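Projects > Garkwood > Data > README

Search this repository Go

Filed under: Teleop sets, Known faults

# Garkwood plush handling set (README, please read before training!)

Hello, Ivana Montecinos here. I look after this set, and I'm rewriting the README because the last one glossed over the right gripper fault and a few of you got caught out by it (sorry, Gijs). 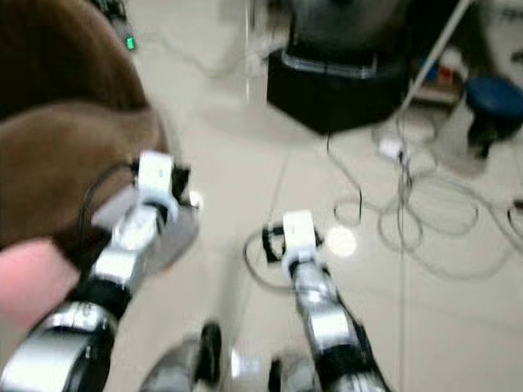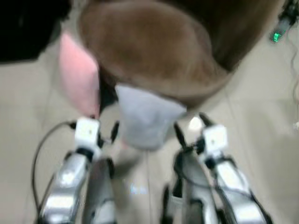 ## What went wrong

The set has 1,421 episodes of two arms working with big soft toys. In 208 of them the right gripper signal is wrong. The log says "closed" while the fingers are still open, and it stays that way until the next reset. I found it on a Sunday night when my replay kept squeezing thin air, and I spent far too long blaming my own script before I plotted the motor current next to the command (do that first, it takes two minutes).

Gijs Van Wijk traced it to the Trirkine driver. If a close command arrives while the gripper is still homing, the driver reports the target as the measured position and never moves. The left arm runs the older Prins driver and looks fine in everything I've checked.

## Which episodes

They're listed in `bad_right_grip.txt`. Of the 208, 92 are fault from start to finish and I'd just drop them. The others go wrong partway, and the file gives the first bad timestep for each. The video is good throughout, so keep it for anything that doesn't need gripper state.

## The safety bit

Please don't replay the listed episodes on a real arm! When the stuck command clears, the gripper shuts at full force with no ramp. It caught the cuff of my jumper, and I now keep the stop button in my lap. Brumier users: your force limit doesn't kick in until after homing, so it won't save you here.

## Still to do

- Re-export with measured position taken from the encoder
- Check episode 851, which has the same jump but on the wrist
- Gijs to send the driver patch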